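Storage of Small Toiletries: Notes on the Second Organiser

Readers who follow this blog will recall that the bathroom shelf was retired in February, following the loss of one bottle of foundation and the greater part of a bath mat. The present entry records what has replaced it.

The first purchase was a Flillo tray with a clear lid. It was returned. The compartments were too shallow for any bottle standing upright, and the lid could not be closed over a hairbrush of ordinary size. Dexter Macaraeg, with whom I share the flat, had expressed doubts before it was ordered, and these are now acknowledged.

The second purchase was made from Sampaio, in the home section on the upper floor. The following requirements had been set down in advance:

A lid that lifts.
Drawers for items under 100 mm in length.
A place where liquids may stand upright.
A footprint no wider than 26 cm.

It was agreed that the new organiser would be kept on the cream table for a trial period and moved to the bedroom afterwards.

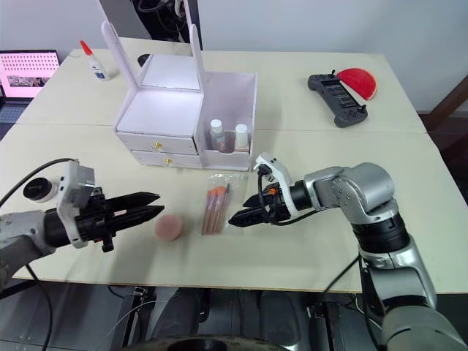

Page last changed: February, 16:40

The organiser is white, with two drawers at the front, each fitted with a small gold knob. The upper drawer has been assigned to hair grips and the lower to cotton pads and nail files. Bottles are kept in the open compartment to the right of the drawers, which has translucent walls, and two small ones with white caps are standing in it at present. Larger bottles are to remain in the bathroom cabinet.

The glue is to be returned to the kitchen drawer, as previously agreed. Dexter has been informed.

A 300 ml bottle of Mutarier hand lotion did not fit in any position and has been placed by the sink. Enquiries about the price may be left in the comments.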